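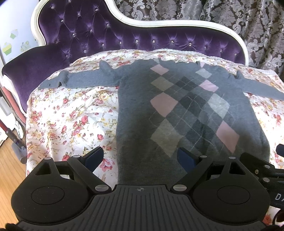

Re: [handheld-demos] Garment set, second round
Sat 6 November

> We now have 452 folding demos in the Muvevness set, most of them
> recorded in people's homes with the two-gripper kit. Sketgate thinks
> that is plenty for a first policy. Unless anyone objects we will freeze
> the set and start training. Sweaters look especially well covered.

I object, at least to the last line.

I went through the sweater folder twice and I don't see the coverage. What I see is the same handful of sweaters, front side up, spread out flat. Take the gray argyle one on the flowered cloth over the purple sofa. Nice clip to look at. Soft seat, busy print underneath, strong light on one side, and the left sleeve has a couple of raised folds in it, so the fingers have something to grab. But every take in that batch begins with the sweater opened out like that. No sweater comes out of a dryer that way. If we train on it, we get a policy that can fold a sweater after a person has done the hard part.

I'm also not convinced that "in people's homes" means what we want it to mean. Wiswood was sold to us in September as a dozen homes. By my reading of the metadata, roughly half of the usable clips come from 2 of them. A change of furniture is good. A change of hands would be better – the model will pick up one person's habits and we'll call it skill.

And has anyone checked the sleeve grasps frame by frame? In the Sipos batch, the gripper hides the hem at the start of many takes. I'd like to know how much the labels are guessing there before we call them ground truth.

What I'd ask for before the freeze: crumpled starts, inside-out starts, and failed grasps left in. We keep trimming the failures out, then wonder why the thing can't recover from one.

If the answer is that there's no budget, fine, but then please drop "well covered" from the write-up.

Recent messages on this list
- Gripper calibration drift, again
- Towels: one fold or two?
- Muvevness file naming
- Who has the spare charger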